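Home | Index | Cells and stations | Grippers | Maintenance | Contents

Skunel station

The Skunel station is a table-top cell for recording two-handed handling tasks with soft goods. It was laid out by Finn Lenz at Grendetti and is maintained from the Fandano workshop. The operator works a pair of hand-held grippers, one per hand, over a light-coloured wooden tabletop set between aluminium rails.

Setup

The rails are squared first and the tabletop levelled to within 2 mm across its width. Each gripper carries a triangular marker plate, which must be clean and free of play, as a loose plate shifts the recorded pose. Cables are led off to the side with enough slack for full reach – a taut lead drags on the wrist and wears at the connector.

Maintenance

Finger pads are replaced after 400 cycles. Jaw closure is then checked on a knitted article.
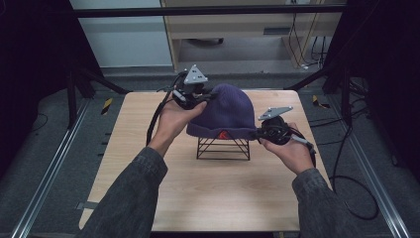 Both grippers should close on the fabric without rucking it or shifting the stand. Where one side leads, its jaw travel is reset and the check repeated. Motor housings are inspected each July, and any unit reading over 70 °C is withdrawn. The Þorgeirsson pattern of jaw is serviced in the same manner, apart from its return spring.

Last updated: 30 October 2019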